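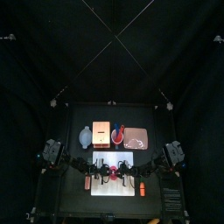 *Two arms, one white board, one round pinkish thing in the middle. Bigger version if you click.*

**Are we there yet? (kitchen chores, machine edition)**

**drawer_of_lids** wrote:

Every July my brother-in-law announces that within 3 years no human being will put away a dish. He has been saying this for long enough that I've stopped buying him nice glasses. So I'm asking people who know more than me: can a pair of arms like the ones up there do a chore yet? I mean a chore, start to finish, with the lights on and a kid yelling in the next room.

Strainer or scoop, cup with a spatula in it, a couple of containers. That's half my drying rack. It looks so close.

**Sketetine** wrote:

Depends what you call a chore. Picking up the round thing: yes. Handing it from one arm to the other: yes, on a good day. Knowing that the round thing goes in the fridge and the spatula goes in the drawer that sticks unless you lift it: see you in a decade.

**mopbucket50** wrote:

I'll be the grump. Look how tidy that row is. Everything is lined up nicely along the back of the table. My drying rack is a landslide. Show me the arms pulling a colander out from under a wok without waking the baby and I'll get my wallet out.

**Kamarul Pillai** wrote:

I work second shift at Drurnside, we pack small hardware. We have two arms on one line and they are great at the thing they do, which is put a bag in a box. Same bag, same box. One day the supplier changed the bag from shiny to matte and I got to be a robot for the rest of the shift.

So for the shop floor my answer is "yes, if you promise never to change anything." My house does not make that promise.

**drawer_of_lids** wrote:

> My house does not make that promise.

Mine moves the scissors on purpose.

**Matilde Loureiro** wrote:

You're all being too hard on it. A tidy row is how anybody learns anything. When I taught my son to set the table I didn't start him with Thanksgiving. And two arms is a big deal! One arm can pick and place all day, but try opening a jar with one hand. Half of what we do in a kitchen is hold with the left and fuss with the right.

I'd say simple table clearing in ordinary homes, maybe five years. Slow and a little clumsy. I'd still take it, I married slow and a little clumsy.

**mopbucket50** wrote:

Five years is what they said about five years ago.

**Matilde Loureiro** wrote:

And fifteen years ago you'd have said the same about vacuums.

**mopbucket50** wrote:

My vacuum is under the couch right now, asking for help. I stand by my statement.

**Kırmızıgül** wrote:

What does one of these setups cost? Serious question. I run a small café and the washing up takes two people most of an evening.

**Sketetine** wrote:

Hobby arms, if you shop around and enjoy tiny screws, maybe 3,000 for the pair. Proper ones, lots more. Then someone has to teach them, and that someone is a person with a mortgage. For a café, buy a better dishwasher. It's a robot already, it just had the sense to be a box.

**Kırmızıgül** wrote:

We have the better dishwasher. Loading it is the problem.

**Sketetine** wrote:

Yeah. Loading it is the whole field, pretty much.

**Kamarul Pillai** wrote:

Speed is what gets left out of these threads. Suppose it really can clear a table and it takes 50 minutes. At home, who cares, go to bed and let it clink. On my line it would be in the dumpster by lunch. People argue past each other because one is thinking of the kitchen and the other is thinking of the shift target.

**plitar_fan** wrote:

Has anyone tried the Plitar kit? My cousin got one to fold dish towels. It folds them. He has to hand it each towel flat, by two corners, and at that point you are holding a towel that is one fold from done.

**drawer_of_lids** wrote:

OK that one I'm reading out loud at dinner.

So far I have: yes for bags, no for my house, five years for Matilde, never for mopbucket. Brother-in-law still says three. I've offered him a bet for a full set of glasses.

**Matilde Loureiro** wrote:

Put me down on his side, but I want the five.

**mopbucket50** wrote:

I'll take the other side of both. Do these glasses go in the dishwasher or are they hand wash?

**drawer_of_lids** wrote:

Hand wash.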